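The returns bench at Brimholm

At the Brimholm returns center outside Fandisdale, the work that used to be called sorting is now called exceptions. The change in name followed a change in equipment. Postma, which handles mail-order returns for small household and toy brands, put five robot arms on the single-item benches last November, and the hall has been arranged to suit them ever since.

A return arrives in a bag or box, and a person still opens it. Attempts to automate the opening were dropped early, as tape and staples proved too varied. What the person does next is different. Under the old routine, the opener identified each item, judged its condition and walked it to one of 57 shelf positions. Now the contents are tipped onto a table and the arm takes over, picking one item at a time and setting it in a tray for weighing and a condition scan.

The arms came through Lerkitier, an integrator that also supplied the control software. Each has a two-finger gripper and a small camera at the wrist, and the picking decision is made mostly from that close view. Items in contact with one another are the main source of failed picks, so openers are trained to spread things out. Soft packaging is the second source. A crushed carton offers no reliable pair of parallel faces, and the software may try several approach angles before it gives up and calls for help.

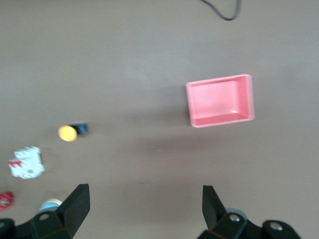
What the staff do now

Each arm has an attendant, and in a normal shift one attendant covers two benches. The job consists of clearing failed picks, swapping full trays and labeling items the software could not classify. Labels go back to Lerkitier as training data. A busy bench produces over 400 of them a week, and early on this was done on paper at the end of the shift, which added unpaid minutes that the works council objected to. It is now done on a touch screen during paid time.

Walking has dropped sharply. Several of the longer-serving sorters say their knees are better and their necks are worse, the second being a result of looking down at a screen set too low. The screens were raised in the spring. Standing mats were added at the same time, though the attendants at the far end of the hall are still waiting for theirs.

Pay is less settled. Sorters were graded on item knowledge - knowing a part number from a bare plastic clip, for instance - and that knowledge is used less at the bench and more at the exceptions desk. The desk has fewer seats than the old sorting line. Postma has kept everyone at their former grade until the next review, and new hires start one grade lower.

Throughput

In its best week the hall processed 3,507 single items through the robot benches. Management regards this as adequate. The arms are slower per pick than an experienced sorter but do not stop at shift change, and the gain comes almost entirely from the hours between 10 p.m. and 6 a.m., when the hall runs with a reduced crew. Openers prepare tables in advance for that period.

Multi-item returns, glass and anything leaking still go to the manual line, where the old shelf positions remain in use.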